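# Week 11 — Can a machine tidy up after us yet?

Notes to go with Lotte Martens' lecture. Please read them before the tutorial, and bring a pencil, as we'll be scribbling on them.
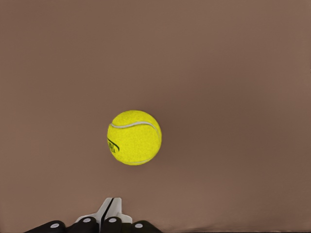 I'd like to start with the chore most of us learned first, which was picking our things up off the floor. Ask a four-year-old to put a ball back in the toy box and you'll get a sulk, perhaps, but very seldom a question about how to hold it. For a machine the holding is most of the work! It has to judge where the ball is, come at it from a sensible direction and close its fingers without nudging the thing away — and then do it all over again with a sock, which has no fixed shape at all.

**Simulation and the kitchen floor**

In a simulator we can rehearse a grasp as often as we like, and a dropped ball costs us nothing. Bart Dewulf's class exercise from December ran 501 simulated grasps, of which 87 failed. That sounds rather good until you picture your own household, with the dog underfoot and the lamp switched off (my place on most evenings, I'm afraid).

So my answer for now is "some chores, in some rooms, with somebody nearby". Paloma Wojcik is a good deal more hopeful than I am about the shop floor, where parts arrive in the same spot and the same colour all day, and I do think she has a point.

**For the tutorial**

- Choose 2 chores from your own home and write out every grasp they'd need.
- Mark the ones you would trust to a machine while you were out.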